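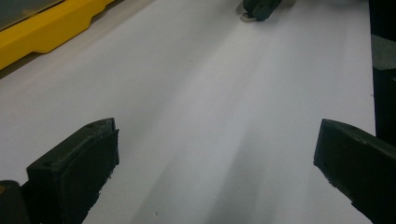

I put off writing about Druvside for most of May. Three people had told me it was the coziest online game they'd played in years, and I wanted to be sure I wasn't just in a mood. I've now given it enough evenings to say that I wasn't in a mood.

For anyone who hasn't had it pushed on them yet: you start as a lodger in a river town called Drena, you pick a trade, and you're supposed to get to know the other players by doing small jobs for them. Fetch this, mend that, carry a crate over to the mill. The store page says the town is "alive at every hour." I logged in at 11 p.m. and found two players standing on the ferry dock, both of them idle. One had been fishing so long that his character had gone to sleep.

Maybe I picked a bad server. That's what the forum said when I asked, and then the same forum told me all the servers are merged at night, so I don't know what to make of that.

The trades are the part everybody raves about. I chose the Jakell, a kind of traveling fixer who can repair other people's tools for coins. Fine idea. The trouble is that tools in this game hardly ever break. I stood in the market square with my little sign up and had 4 customers in a whole evening, and one of them wanted to know how to turn off the music. (Settings, Audio, second tab. It doesn't save, by the way. You have to do it again every time.)

My friend Sofia Arruda loves this game and thinks I'm playing it wrong. Her view is that you have to join a house early on, because the houses hand out jobs to their own members and ignore everyone else. So I joined hers, Coelho, which sits up on the hill with the blue shutters. It helped some. People said hello. Somebody gave me a hat. But the jobs were the same jobs, only now there was a chat channel scrolling past while I did them, and most of it was people asking when the next update is coming. 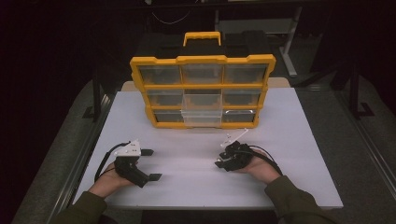 Then there's the money. Druvside is free to download, and I always want to know where a free game gets paid. In this case it's storage. You start with a bag that fills up before you've crossed the bridge, and a bigger one costs 500 river pearls. You can earn pearls by playing. I tried. By my math I'd be looking at weeks of crate hauling for one bag, or I could open my wallet and have it before dinner. Sofia says she never paid a cent. She also says she saved up over the whole winter, so take that however you like.

I will say the place looks good. The water is lovely when it rains, and the lamps come on one street at a time in the evening, which got me the first time and the second time too. The walking animation is stiff, though, and horses still pass straight through the fence by the tannery. Players have been reporting that since before I showed up. The reply is always that the team is "aware."

What I keep hearing is that it gets better later. Once you own a boat, once you reach the upper river, once your house wins a regatta. I've heard this about plenty of games, and usually the person saying it has already put in too many hours to say anything else. I don't have a boat. I got as far as pricing one, and then I went and did the dishes.

I'm leaving it installed for now. Sofia's house has a regatta coming up and they're short a rower, so I said I'd show up for that one. If the upper river is as good as they claim, I'll write it up and take back what I have to. I'd still like to know why the bag has to be that small.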